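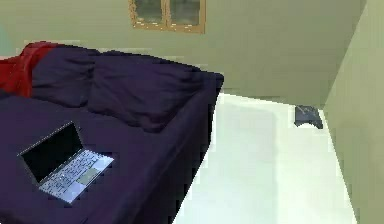
Bedroom render

I have slept badly for most of my adult life, and last winter I decided to stop buying things to fix it. I had already bought a white noise machine, two kinds of tea and a weighted blanket that now lives in the trunk of the car. None of it did much.

What I did instead was get up at the same time every day. I picked 5:45 because the bus from Sustdale to work leaves at 6:30 and I wanted one alarm for the whole week, days off included. The bedtime I left alone. If I was awake at midnight, I was awake at midnight, and the alarm went off at 5:45 anyway.

The first 13 days were bad. I put salt in my coffee once and missed my stop twice. I kept a notebook by the kettle and wrote down when I thought I had fallen asleep, when I woke up, and whether I had napped. The rule was no naps, and I broke it four times, always in the same chair, always after lunch.

Dark gray, tufted, hard to get out of.
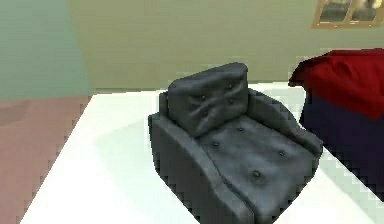 A chair much like this one has cost me a lot of evenings.

By the third week I was getting sleepy before ten, which had not happened since high school. I did not fall asleep the moment I lay down, but I stopped lying there doing arithmetic about how many hours were left. The clock went in a drawer. I still check the phone sometimes, and I still regret it.

I also moved coffee. My last cup used to be at 4 in the afternoon and now it is before noon. I drink Bevano, the dark one, and a can lasts longer than it did. Dinner is earlier too, mostly by accident, as I am hungry earlier.

A few things made no difference for me. Reading in bed was the same as not reading in bed. A cooler room was nice but I woke up just as often. I tried the Skoltus sleep app for a while and quit when I caught myself feeling tired on the mornings it gave me a low score - before that I had felt fine.

I have 224 nights in the notebook now. On 47 of them I wrote "bad," and most of those are from the start. Travel is still a problem, and so is the week the clocks change. I had a poor run in March and went back to the salt coffee stage for a few days, then it passed.

The notebook is almost full and I have not decided whether to start another one. The alarm is staying at 5:45.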